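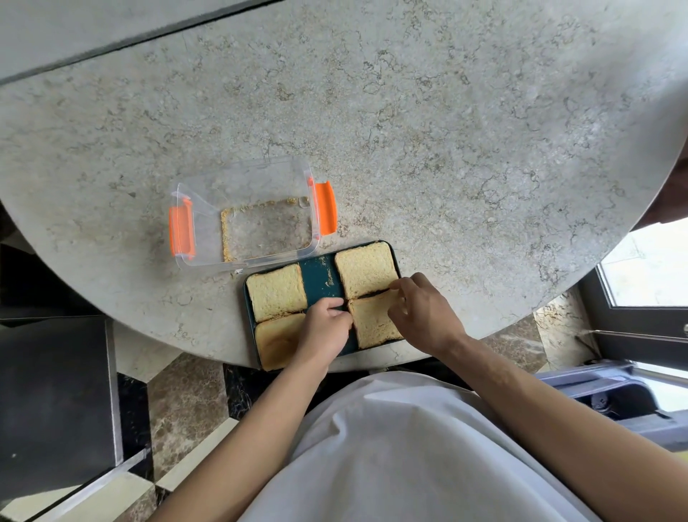
Slices of white bread on a serving tray, with a clip-lid bread container on a marble tabletop.

Bread container

A bread container, also called a bread keeper or bread saver, is a lidded household box used to store a loaf or part of a loaf at room temperature. It is smaller than a bread box and is usually made to hold sliced sandwich bread in one or two stacks. Most are plastic, though glass, enamel and tin types are also sold. The container is kept on a counter, in a cupboard or on a pantry shelf, and is often carried to the table at meals.

Form

The common form is rectangular, with a base deep enough for square slices and a separate lid. Clear plastic is widely used so that the amount of bread left can be checked without opening the box. Lids may press on, slide, or be held by latch clips. Clips are often molded in a contrasting color, and on some models they are fitted only to the two short sides. To open this type, both clips are folded outward and the lid is lifted away.

Some containers have a raised rack or ribbed floor that holds the bread off the base. Others have a small vent in the lid that can be opened or closed. Flat-floored boxes are easier to wipe out but tend to gather crumbs along the inner walls, where the edges of the slices rub against the plastic.

Bread storage

Bread goes stale mainly through changes in its starch, which firms as the loaf ages. Loss of moisture adds to the effect. A closed container slows drying but does not stop the starch from firming, and bread kept in one will still become stiff after several days. Refrigeration speeds up staling, while freezing nearly halts it.

A tightly closed container also holds in the moisture given off by the bread. This keeps the crumb soft but makes the crust leathery, and in warm weather it encourages mold. For this reason closed plastic boxes are better suited to soft white and whole wheat sandwich bread than to crusty loaves, which are usually kept in paper or cloth. Bread should be fully cool before it is put away. Toasted slices lose their crispness in a closed box and are normally eaten at once.

Serving

Sliced bread is often moved from the container to a plate, basket or tray before a meal. A shallow tray with a raised rim is convenient because the rim catches crumbs and keeps slices from sliding off when the tray is passed. Square slices may be laid flat in rows, overlapped like shingles, or cut into triangles and stood on edge. Laying them flat takes the most room but makes it easy to pick up one slice without handling the others.

Bread on an open tray begins to dry within a short time. When it is set out well before a meal, it is commonly covered with a clean cloth.

Cleaning

Crumbs left in a container can carry mold to the next loaf. The usual practice is to shake or brush them out whenever the box is empty, then wash it with warm water and dish soap. The corners, the groove under the lid and the hinges of the clips need the most attention. The box should be dry before new bread goes in. After a moldy loaf, the container is often wiped with diluted white vinegar and left open to air.

On stone tabletops, loose crumbs can be hard to see against a speckled pattern. They are best swept up with a dry cloth before the surface is wiped damp. Vinegar should be kept off marble, as acid etches the polish.

Crumb use

Dry crumbs from a clean container may be saved for coating or topping other foods. The quantity from one loaf is small, and most cooks who want breadcrumbs grind stale slices instead. Crumbs kept for cooking should be fully dry and stored in a jar with a tight lid.

See also
Bread bin
Bread crumbs
Food storage container
Serving tray
Staling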